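April, notebook of the replay tool, continued from the last page

Morning: I changed the reader so that it takes each camera stream by its own timestamp. Before, it took the frame index from the first stream and the others followed with a shift. Reece noticed the shift when he stepped through episode 71 with the ketchup bottle. The gripper position in the log and the wrist view did not agree.

I exported stills from the toy kitchen table to check how the viewer shows them.

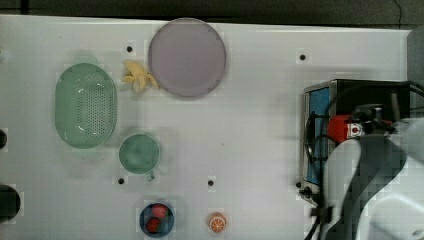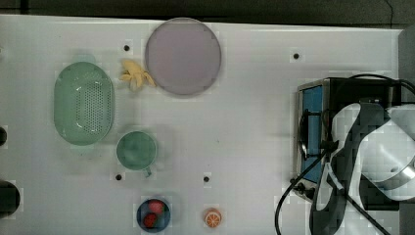
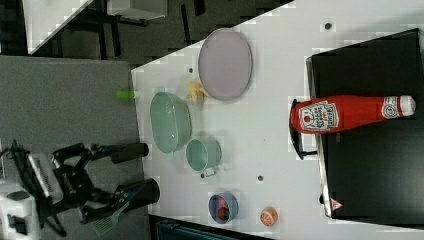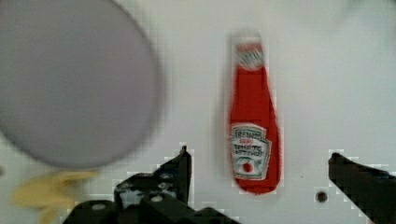

Toy kitchen table, different views. The last one is the wrist camera.

The blocks on the bottle edges in the wrist still are from compression. I asked Manju if we can store this stream with a higher bitrate. She wants first to see the disk use.

The object detector from Lilow I did not run yet on these. The label on the bottle is a good test, because the wrist view has blur.

Open points:
- episode 66 does not load, the reader stops at step 441
- write a unit test for a missing frame
- ask Roxana which clock the arm controller uses

Last updated: April, 16:40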